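Loveseat cushions keep ending up on the floor

Forum: Living Rooms and Soft Furnishings
Posts in this thread: 11

larysa_z
Posted in February
I need some practical advice on throw cushions. We have a two-seat loveseat in the front room, a soft microfiber type, and a mix of cushions collected over the years. None of them were bought as a set. They slide off the seat, somebody steps over them, and by evening most of them are on the floor. The floor is tile and doesn't stay clean for long, so the cushions don't either.

I would like to keep them. My mother gave me two of them and my son uses the rest when he reads. What I want is a way to keep them on the sofa, or a sensible place for them when they're off it. The red one is the main trouble. It has a cotton-type cover that shows every crease, and the pink one next to it always looks as if it was just slept on.

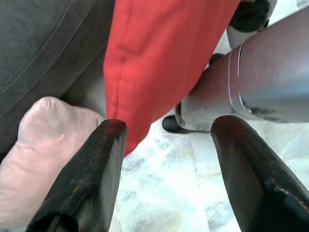 I have tried standing them on their corners against the armrest and I have tried laying them flat. Flat lasts longer, but then two people can't sit down. The room is small and I don't have space for a storage bench. Budget is small too.
Larysa Zinchenko

Tesar
Reply
Too many cushions for a two-seater. I went through this with ours. Two cushions, one at each end, and the rest go in a bedroom. The problem was gone the same day.

pelix_home
Reply
I don't agree that the number is the problem. Microfiber has a nap and a cotton cover should grip it reasonably well. When they slide it is usually the filling. Overstuffed cushions are round at the back and roll. Take out a handful of filling and they sit flatter. You can put it in a bag and add it back later if you don't like the result.

Does yours have a zipper, or is it sewn shut?

larysa_z
Reply
The red one is sewn shut with a seam down the side. I haven't checked the pink one. The round striped one has no zipper that I can find, and it is the worst for rolling. It goes off the front and stays there until somebody picks it up.
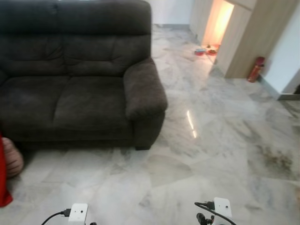 The loveseat, with the striped cushion down at the front.

I'm aware the floor needs a proper wash. Any advice on that is welcome too.

Sebastian
Reply
Round cushions are made for the floor as far as I'm concerned. Let it be a floor cushion and put a small rug under it. Then it isn't "fallen off", it lives there.

Is that marble or porcelain? It looks like marble to me. If it is, don't use vinegar on it whatever people tell you. It dulls the polish.

Tesar
Reply
Vinegar is fine if you dilute it. I have used it for years.

Sebastian
Reply
On what, though? On ceramic, yes. On marble it etches, diluted or not, it just takes longer. You see it as dull spots when the light comes across the floor in the afternoon. I paid 386 to have a hallway repolished and I would like to save somebody else the money.

Tesar
Reply
Mine is ceramic, so I'll take that. I still say two cushions.

dorin_toma
Reply
I do upholstery repairs part time, so a few points in no special order.

The worn patches on the seat look like ordinary wear to me, where the nap has been pressed down. Try a soft dry brush, working in one direction and then back. On some microfiber this brings it up a lot. If the fibers are gone, brushing won't bring them back, but it costs nothing to find out. Look for the cleaning code on the tag under the seat cushion before you put anything wet on it. W means water is fine, S means solvent only.

For sliding, cut pieces of the open rubber mesh sold for kitchen drawers and lay them on the seat under the cushions. A roll here is 2 or so cheaper at the hardware store than at a furniture store and it is the same material. Pick a color close to the sofa.

A sewn cushion can be opened along the bottom seam. Unpick a hand's width, take out some filling, close it again with a ladder stitch. Pelix is right about the filling, in my opinion. Tesar is also right that a two-seater fills up fast.
Dorin Toma

larysa_z
Reply
Thank you. I looked at the tag and it says W. I'll brush it first and try the mesh. I like the idea of the striped one staying down there, but I'm not sure about a rug – my son drags them around and they end up under the sofa.

For the floor I have a neutral soap that says it is safe for stone. Is that enough for a brownish mark? It is in the open part of the room, away from the sofa, and I can't say what it came from.

Cikdale
Reply
Neutral soap is the right start. What I do on pale stone tile, in this order:

1. Pick up everything that's on the floor, cushions included, and sweep or use a dry dust mop. Grit under a wet mop scratches.

2. Wash the marked area with the neutral soap and warm water. Leave it for a couple of minutes, wipe, then rinse with clean water. Change the water more often than you think you need to.

3. Dry it with a towel and look again from low down. Small dark spots on a pale floor are often just something stuck to the surface, and a fingernail or a plastic card lifts them.

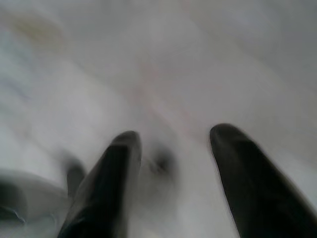

4. If a brown mark is still there, it may be in the stone. Use a poultice made for marble, cover it with plastic and leave it for as long as the package says. Test it in a corner first.

5. Only think about sealing after the floor has dried completely. Sealing over a stain keeps the stain.

My floor is 146 square feet and steps one to three take me most of a morning, with the furniture moved. I'd do it before the cushions, otherwise you will be washing those twice.

pelix_home
Reply
Agree with most of that. I would skip the plastic card and use a damp cloth first. A card with a rough edge can leave a line on a polished tile.

Cikdale
Reply
I've never had that happen, but a cloth first does no harm.

larysa_z
Reply
I'll do the floor first, then open the red cushion and take some filling out. The pink one does have a zipper, it was hidden under the piping. I'll post again when I've tried the mesh for a week or two.

Tesar
Reply
And if the mesh doesn't work, two cushions.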